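Motbridge sets equipment budget for second handling line

Purchase will be split into two stages, with arms and grippers ordered first

Motbridge has approved the budget for a second automated handling line and will place the first orders in February. The plan covers robot arms, grippers, a mobile base and the tables and shelving that go with them.

The company looked at 25 offers from suppliers before settling on two. Plarent will provide the arms and bases. Grippers will come from Egger, which is also quoting for spare fingers and replacement grip pads.

"We budgeted for arms the first time and treated everything at the end of the arm as a small extra," said Saturnino Arroyo, who is in charge of equipment planning at Motbridge. "Pads wear and cables get replaced. This time those items have their own line and it is spent every quarter, whether or not anything breaks." 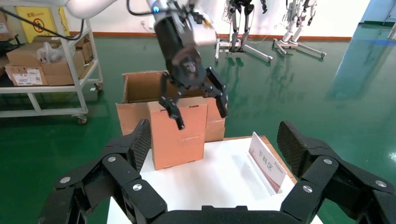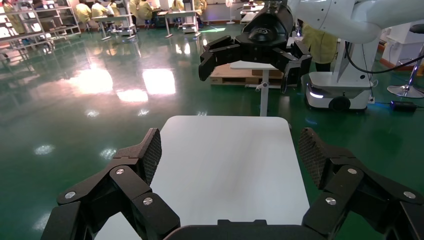 Two-finger gripper over an open cardboard box at the unloading area (first picture); gripper with several jointed fingers on a white arm, with a mobile base nearby (second picture).

Category: Equipment and Investment

Both two-finger and multi-finger grippers are included in the order. Motbridge had considered buying a single type to keep the stock of spares small, but trials with cartons and bagged goods showed different results for each, and the company decided to carry parts for both.

The new line will take up 592 square metres next to the existing one. Floor marking and power supply are paid for from the building budget and do not appear in the equipment figures. Training does appear, at 2,094 hours over the first year, shared between operators and maintenance staff.

Stage two depends on how the first stage performs. Motbridge will review running hours, stoppages and the cost of spares after six months, then decide whether to order further mobile bases. Prices for stage two have been fixed with Plarent until that review is finished.

"A fixed price gives us time to look at our own numbers before we commit," said Balthasar Prantl, head of purchasing. "We also asked for delivery dates in writing for the spares, and both suppliers agreed."

Software for scheduling the line will be supplied by Sakov under the contract already in place. No change to the licence is needed for stage one.

Firms wishing to quote for tables, shelving or carton supply can ask the Motbridge purchasing office for the list of requirements, quoting reference 2412.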